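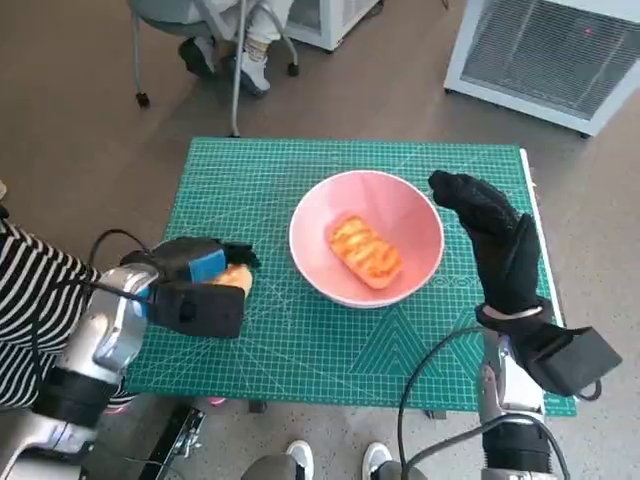
About Hurkum

We sell things for tabletops. Cutting mats mostly, then bowls, then whatever goes in the bowls. Small shop, small team, one long packing bench and a phone that gets answered most mornings.

Jolene Hinds started it. She was teaching evening sewing classes and ordering mats for the whole room, and the ones she got kept curling at the corners. So she found a better one and bought too many. That was the first 1,000. Sold out of her garage, then out of Declan's garage when hers filled up.

The mat is still the main thing. Green, self-healing, fine white grid, diagonal guide lines, ruler marks along the edges. The big triangles in the corner are for quilters, though plenty of people who never quilt tell us they line things up on them anyway. Lay it flat, keep it out of the sun, don't iron on it. Please don't iron on it. We replace warped ones if its our fault and an iron is not our fault.

The bowls came later. Mereana Ormsby wanted something round and plain that would hold pins or snacks and look fine left out on the table. Pink is the one people reorder – pale inside, white rim. Pairs well with toast, according to Mereana, who has eaten lunch over a cutting mat for as long as any of us have known her. Crumbs brush right off the grid.

What we carry now: Hurkum mats in 3 sizes, the Vidden bowls, McPhee blades and rulers. Also tape, lots of tape. 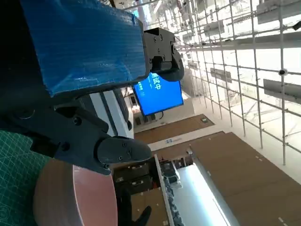
Two of us do the shipping, Nikau Kereama and Wiremu Grimshaw. Mats go out flat, never rolled, which means big boxes and a higher postage bill than we would like. Bowls get paper, no plastic. Order by noon and it usually leaves the same day. Not in September, when the schools all order at once – give us a few extra days then.

Schools and clubs: 20 mats or more gets the class price. No form, just email and tell us how many and what size. Declan Pearce looks after those and he is quick.

We had a shop counter for a while, inside the Fendari building. Closed that in May 2023, online only now. You can still pick up if you're local but write frist so someone is in.

Returns, damaged corners, wrong size, missing blades: same email, send a photo, we'll sort it. Jolene reads most of them herself.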